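Filed under: Device Policy > Taxes and Fees

State device fee bill, anyone reading it?

lurnari_ops
Posted 7/12/25
Bill got out of committee with 92 cosponsors. We make two products at Kandent and the flat fee hits us the same as the big shops.

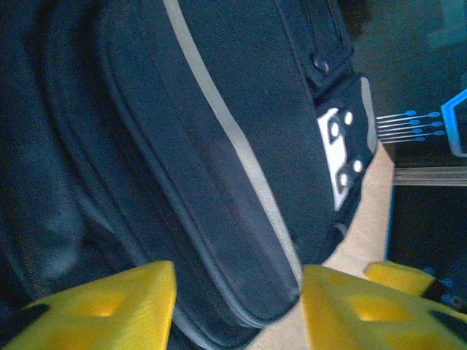
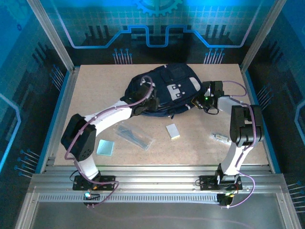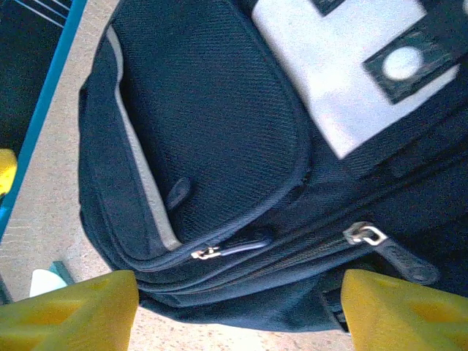 Has anyone seen a small-firm exemption in the text?

kaplan338
Page 2, under definitions. It covers firms under a sales cap.

anau_reg
That cap was in the February draft. The current one drops it.

kaplan338
I read the current one. It moved to the schedule at the back.

anau_reg
The schedule only delays payment. You still owe it.

lurnari_ops
A delay doesn't help us much. I'll call the sponsor's office.

Contact the moderators | Back to top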